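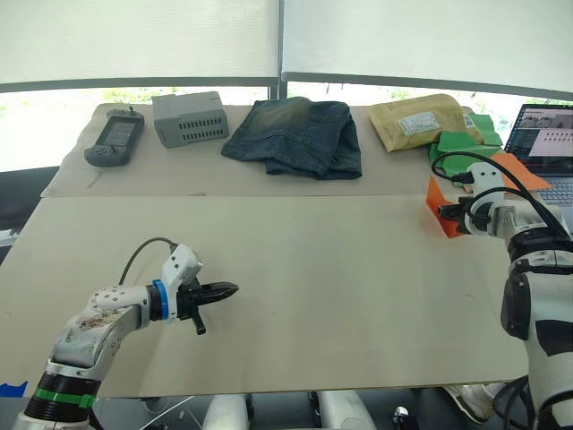 Paper folding is the practice of turning a flat sheet into a shaped object by creasing it, usually without cutting or glue. In English the word origami is used for nearly all of it, including a good deal that has little to do with Japan, such as party hats, paper planes and folded notes. This article deals with simple folding in plain colored paper, and with some of the claims commonly made for it.

Paper and color

Almost any sheet that holds a crease can be folded. Thin paper takes more layers before it begins to fight back; thick paper gives a stiffer result but tends to crack along the fold, particularly when the crease runs across the grain. Ordinary office paper is usually sold at 80 grams per square meter, which is heavier than most folding paper but good enough for anything with few layers.

Squares are traditional for decorative models, though strips and long rectangles are just as easy to come by and suit fans, stars, boats and envelopes. Strong single colors such as orange and green are popular with teachers. The usual explanation is that bright paper makes creases easier to see. This is only partly true. A crease shows because one side of it is lit differently from the other, and a mid-toned sheet under a side lamp shows that as well as a bright one does. Very dark paper is hard to read, and so is glossy white. Between those extremes the choice is mostly taste.

Special papers are a separate market, and a murky one. The Jalton range, sold in packs of 12 sheets, is described on its wrapper as having "memory fiber." The wrapper does not say what the fiber is or what it remembers, and no test has been offered by the seller. 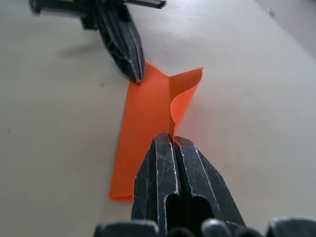 Basic folds

The valley fold brings one part of the sheet up and over the rest, leaving a trough. The mountain fold is the same thing seen from the other side. Nearly every printed set of instructions is built from these two, with a dashed line for the first and a dash-and-dot line for the second, although older books are inconsistent and the symbols should be checked before starting.

A sheet lifted and bent over without being pressed does not yet have a fold in it, only a curve. The curve becomes a crease when it is flattened, normally by running a fingernail or a smooth tool along it from the middle outward. Before that point the layers can still be shifted against each other, and this is when corners are lined up. Once pressed, a crease can be opened but not removed. Ironing, steaming and leaving the sheet under books are all recommended from time to time - none of them restores the broken fibers.

The pinch is a short crease made at the edge only, to mark a halfway or third point. Beginners often skip it and estimate by eye.

The Plurnanbridge method

A system taught under this name divides every model into "settling" and "closing" stages and discourages the use of a table. Its handbook, revised in May 2024, claims that folding in the air produces sharper corners. Apinya Ongart, whose short study of beginners' folding is the only published comparison, found the opposite with long rectangles: sheets folded on a hard flat surface were more often square at the corners. Her group was small and all of them had learned at a table, so the result should be treated with some care too.

Disputed origins

Popular histories like to give folding a single birthplace and a very early date. The evidence is thin. Old paper seldom survives, and a folded sheet that does survive may have been folded for storage.

The Phuthong fan, a pleated form made from a strip, is often said to be 900 years old. The claim goes back to a souvenir leaflet, which gives no source. The same leaflet states that a complete fan needs 267 folds, a number that does not match its own diagram. The Mudach knot, a related strip form, has a more modest history and is generally accepted as a modern design.
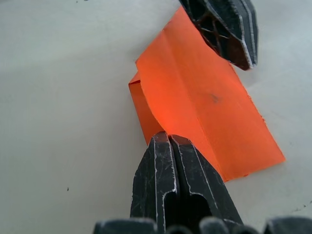 Loose and layered forms are harder to date than flat ones, as they leave fewer clear creases behind when the sheet is opened out. A soft bend may vanish altogether, and what remains can be read in several ways. Writers who reconstruct lost models from a few lines on a page are making guesses, sometimes good ones, and the better books say so.

Claimed benefits

Folding is widely promoted as an aid to memory, patience and geometry. It plainly gives practice in following steps in order and in handling small edges. Wider claims rest mainly on reports from people who already enjoyed it.

See also: paper plane; pleat; envelope; bookbinding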